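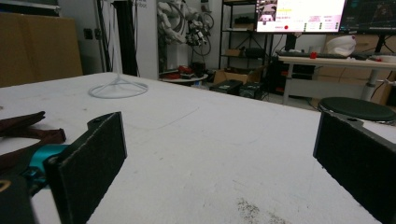

Hand-held gripper open over the white work table at Cirker, with the arm and the two monitors at the back.

Search this site Search Clear
Reading time: 3 min

Visit report: Cirker workshop, September

Present for Cinent: Ebony Hapeta (purchasing), Vusumuzi Botha (workshop). Hosts: Xiaoyan Ren, Ezekiel Blackwood.

The visit was arranged to check the equipment list for our own handling bench before the budget is fixed. We have a quotation for two Mota hand grippers, tracking plates and the Ero recording software. The arm is a separate line and may fall in the following year.

Cirker starts with the hand-held units and leaves the arm until a task has been settled. Ren's advice was to budget in the same order. A person can try a new object with the grippers in a morning, and if the fingers are wrong for it, the only cost is a pair of fingers.

Fingers are the item most likely to be under-ordered. Cirker uses bare metal ones and fabric-faced ones, and changes them according to the object. The facing wears and picks up dirt. Blackwood gave £218 for a faced pair and asked us to allow for 3 spare pairs in the first year. Our draft had none. Screws and brackets are not included in that price and should be listed separately.

Cables are the second gap. Our drawing shows the grippers but no route for their leads, and at Cirker the leads take up a good deal of the space beside the table. Botha will add a hanging point at each side and extend the left-hand run. Lead length should be settled before the frame is ordered — a longer lead is a cheap change now and a slow one afterwards.
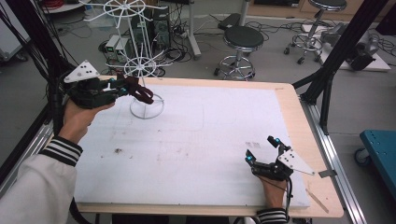

Light and awkward objects were discussed at some length. Thin wire pieces lean or turn when held at the base, and Ren would want any trial list to include a few of them alongside boxes and blocks. A supplier demonstration using only boxes would tell us little about finger choice. We will send our own pieces ahead of the next demonstration.

For the work surface, a loose white board over an ordinary table is enough to begin with. It can be marked in pencil and replaced when it gets dirty. The machined top in our draft comes to £1183 and can be struck out. Part of that money should go to a frame with upright posts and rail along the table edge, so that brackets can be moved without drilling.

Other points for the budget:

Computer: one tower per bench, with two screens if the plots are to be watched during recording.
Seating: stools on casters. Fixed seating would block the cable side.
Storage: hard cases for the grippers, plus open shelving. Not in our draft.
Training: around 20 hours per operator, according to Blackwood. This is staff time and has to be agreed with Mpho Tshabalala.

Still open: whether the Ero licence is charged per computer or per gripper. The quotation can be read either way. Hapeta has asked for it in writing, and the order will be held until the reply comes.

Contact | Copyright Cinent | Back to top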